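Home | What We Do | Service | Training | About Us | Contact

About Us

Panulov Handling looks after grippers. We set them up, strip them down, and put them back together when the fingers no longer meet where they should. We started in March with one bench and a poor opinion of most brochures, and neither has changed much.

You will have read that a gripper can run for years without attention. Perhaps one somewhere does. The ones that reach our Cinusside workshop have slack linkages, shiny pads and a service sheet that somebody has ticked without picking up a screwdriver.

Our routine is dull. Every hand-held unit has its linkage screws checked after 300 grips and its pads taken off for a proper look at 3000. We close the fingers on a strip of paper and pull. If the paper slides out more easily on one side, the unit goes back on the bench, whatever the software says about it. A full strip-down has 14 steps and we have yet to find one worth skipping.

We are also wary of test blocks. A neat cube flatters any gripper, and customers rarely ring us about cubes. They ring about thin, light, slippery rubbish that folds up as the fingers close. 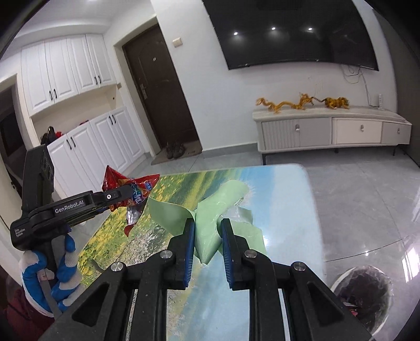
So we try the pads on film and wrappers before signing anything off, and we write down the drops as well as the holds. The Esteves sheet, which we use for this, has a larger box for faults than for passes. Customers sometimes ask us to leave the faults out. We don't.

Budier, our training course, covers the same ground for people who would sooner do their own upkeep. It will not make anyone an expert. It should stop them overtightening the screws.

For repairs, ask for bench 415.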